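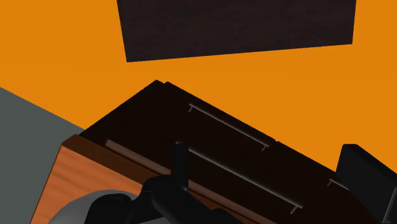

Simulation renders: Dilani Weerasinghe, Jikgate course files

Week 9 notes: the drawer run that went bad

Okay, so on Friday I promised you a failure we could pick apart, and I picked my favorite! The job in Sedeo was simple. Reach for a bar handle, close the fingers, pull the drawer open. I ran it 100 times overnight and 14 of those ended in a force stop, which is way too many for a drawer.

My first guess was friction (it's always my first guess, and I'm usually wrong). Then I read the logs. The planner had the handle posts in the wrong place, so one finger kept coming down on a post and the arm just kept pushing.
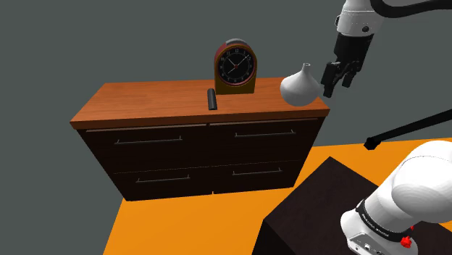 What bugs me more is the stop itself. I'd set the limit high while debugging and forgot to put it back, so the arm leaned on that handle way longer than it should have. In sim you shrug and hit reset. On the real arm in the Tillstead lab, you'd be buying a new gripper.

For next time, rerun my log with the limit at 15 newtons and write down where each run stops. Bring the plots, messy is fine.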